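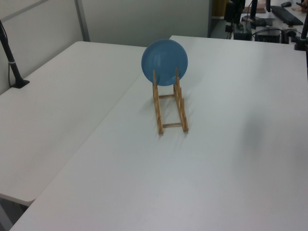
Teller und Gestelle: Galerie zur Serie Fliltis

Die Serie Fliltis besteht aus Tellern, Schalen und Bechern in wenigen, kräftigen Glasuren. Entworfen hat sie Sofia Papadakis, die Gestelle und Ablagen dazu kommen von Hok-lam Kuo. Beide teilen sich seit mehreren Jahren die Werkstatt Ilemar, vorne die Keramik, hinten das Holz. Die Galerie zeigt eine Auswahl aus dem laufenden Bestand. Im Archiv der Werkstatt liegen 67 Aufnahmen, die übrigen schicken wir auf Anfrage zu.

Die Bildtexte haben wir kurz gehalten. Maße, Preise und lieferbare Farben stehen in der Preisliste, die jeweils im Oktober neu erscheint.

Flacher Teller, Blau
Mittleres Blau, leicht glänzend, mit glattem Rand und flachem Spiegel. Der Teller steht im Abtropfgestell aus hellem Holz und lehnt leicht nach hinten.

Flacher Teller, Sandgrau
Gleiche Form, andere Glasur. Das Sandgrau ist matt und wird am Rand etwas dunkler, wo die Glasur dünner aufliegt.

Tiefer Teller, Moosgrün
Für Suppe und Eintopf. Der Rand ist schmal gehalten, damit der Teller im Gestell nicht an den Nachbarn stößt.

Kleine Schale, Blau
Die Schale wird frei gedreht, Abweichungen im Durchmesser kommen vor. Wer stapeln möchte, bekommt auf Wunsch einen passend ausgesuchten Satz.

Becher ohne Henkel
Innen glasiert, außen roh. Der Fuß ist geschliffen und hinterlässt auf lackierten Tischen keine Kratzer. Auf geölten Platten empfehlen wir trotzdem einen Untersetzer.

Abtropfgestell von der Seite
Die Leisten stehen aufrecht in zwei Reihen, die Teller kommen senkrecht dazwischen. Für Schalen ist das Gestell weniger geeignet, sie kippen leicht.

Abtropfgestell, Verbindung im Detail
Kuo leimt die Stäbe ein und verzichtet auf Schrauben. Bei den ersten Stücken gab es an dieser Stelle Rostflecken im Holz, deshalb die Umstellung.

Tellerbord Czarnecka
Das Bord hängt an der Wand und nimmt flache Teller in einer Reihe auf. Benannt ist es nach der Pension Czarnecka, für deren Frühstücksraum das erste Exemplar gebaut wurde. Dort stehen heute 92 Teller der Serie im täglichen Gebrauch.

Glasurproben
Jede Probe trägt auf der Rückseite eine Nummer, die zum Rezeptbuch gehört. Viele dieser Farben sind nie in die Serie gekommen, darunter ein Gelb, das im Brand regelmäßig Blasen warf.

Arbeitsplatz an der Drehscheibe
Aufgenommen am Vormittag, vor dem Abdrehen. Die Rohlinge trocknen unter Folie und kommen erst auf die Scheibe zurück, wenn der Rand sich nicht mehr verformt.

Einräumen des Ofens
Die Teller liegen einzeln auf Platten und dürfen sich nicht berühren. Stapelstützen zwischen den Ebenen halten den Abstand. Ein voller Ofen braucht bis zum Öffnen einen Tag und eine Nacht.

Versandkarton Drallex
Einlage aus Wellpappe mit senkrechten Fächern. Die Teller reisen hochkant, so wie sie auch im Gestell stehen. Seit wir den Karton verwenden, ist der Bruch beim Versand deutlich zurückgegangen.

Hinweise zum Gebrauch

Das Geschirr ist spülmaschinenfest. Die Gestelle sind es nicht. Sie werden feucht abgewischt und sollten danach luftig stehen, am besten nicht direkt an der Wand. Wenn das Holz stumpf wird, genügt etwas Leinöl auf einem Tuch. Überschuss nach einer Viertelstunde abnehmen und über Nacht trocknen lassen. Ölgetränkte Tücher bitte ausgebreitet trocknen, sie können sich sonst selbst entzünden.

Kleine Nadelstiche in der Glasur sind kein Reklamationsgrund. Risse und abgeplatzte Stellen dagegen schon, in diesem Fall reicht ein Foto per E-Mail. Ersatz für einzelne Teller ist möglich, die Farbe kann je nach Brand leicht abweichen.

Besuch und Bestellung

Die Werkstatt kann nach Anmeldung besichtigt werden. Teller zweiter Wahl stehen im Regal neben dem Eingang und werden nur vor Ort verkauft. Für Gastronomie und Pensionen fertigen wir größere Sätze, ab einem Auftragswert von 2.000 Euro mit eigenem Farbton. Die Lieferzeit beträgt dann 2 Monate ab Freigabe der Glasurprobe.

Alle Aufnahmen: Werkstatt Ilemar. Abdruck mit Quellenangabe gestattet, ein Belegexemplar ist erwünscht.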